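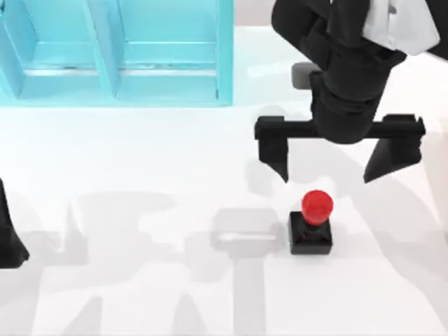
3.2 Control labelling and recall

The second part of the study looked at how well people remember what an unlabelled control does after a break from using it. Earlier work by Major at the Rostham site found that colour helped with first-time use but said little about later visits. We wanted to know if the same held for household equipment that is used only now and then, such as a bore pump or a workshop heater.

Participants were recruited through the Dultley and Breseo community noticeboards. Of the 203 people who replied, most owned at least one appliance they described as "hard to work out again". Each person was shown a set of control panels, told once what each control did, and asked to come back after 10 days. No notes were allowed. On the second visit they were asked to name the function of each control and to say how sure they were of the answer.

Red controls were recalled as "stop" or "off" even when they had been introduced as something else. This was the most common error in the whole set, and people who made it tended to be quite sure of themselves. Grey and black controls produced more blank answers but fewer wrong ones. Shape mattered less than we expected. A round control was sometimes remembered as a dial when it had been introduced as a push button, as in Figure 1, where a red knob is seated on a black square base.

Age had little effect on the results. Work history did - people who had spent time in factories or on farms were more likely to give the "stop" answer for any red control, whatever they had been told on the first visit. Ticona (personal communication, May 29, 2024) reports a similar pattern among trainees at Illés, although his group was smaller and had a shorter break between visits.

Printed labels removed most of these errors. We tested short words in capitals and longer phrases in sentence case, and recall was slightly better with the short words. The cost of adding labels is taken up in Section 4.

Figure 1. Red cylindrical knob on a black square base (computer rendering).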